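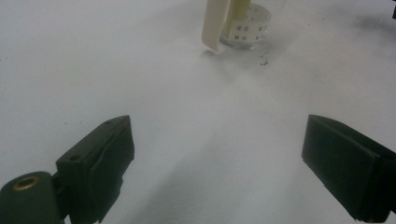 How long should a rye starter sit out after feeding before it goes back in the fridge?

Two hours on the counter is enough for most kitchens in winter, one hour in summer. After that it can stay cold for a week. If you plan to bake the next morning, leave it out overnight and skip the fridge.

That was the question Vilmos sent me off the list, and he said I could answer it here. His longer message is quoted below and my replies follow each part.

On January 2021, Vilmos Bognár wrote:

> I have been keeping the Brultberg starter going since August. It
> rises well but the bread comes out sour and the crumb is gummy near
> the bottom. I use 88 percent water to flour. Is that too wet for
> rye?

It is on the wet side for a loaf with no wheat in it, but I don't think the water is your trouble. My own dough is close to that. A gummy bottom usually means the loaf was cut too soon or baked too short. Leave it wrapped in a towel for 36 hours before you cut it. I know that is a long time to look at a loaf of bread.

The sour taste comes from the starter going too long between feedings. Throw out all but a spoonful, feed it twice in one day, and then bake with it.

> My oven tops out lower than the recipe wants. I have been baking
> for 50 minutes in the Kallico tin.

Give it another 11 minutes and see. The long Kallico tin is deep and the middle takes a while to catch up. If the top gets dark, lay foil over it.
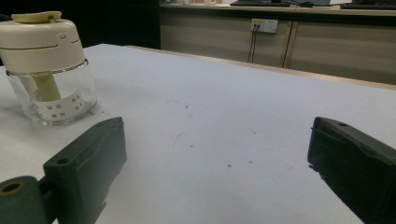 The other thing I would change is the salt. You didn't say how much you use, but 18 grams for 1,000 grams of flour works for me. Less than that and the dough moves too fast and tastes flat.

> Does the flour matter? I can get Polum whole rye or the medium
> stuff from the supermarket.

Either will make bread. The Polum is coarser and takes up more water, so let the dough stand before you decide it is too loose. I mix the two half and half. Anything that has been open since last summer should be smelled first. Rye goes stale faster than white flour, and it tastes bitter when it does.

> Last one. Do you put caraway in the dough or on top?

In the dough, lightly crushed, one teaspoon per loaf. On top they fall off when you slice it.

If anyone else has baked with the Brultberg starter in a low oven, please post your times. I only have my own to go by.

Tharun Unnithan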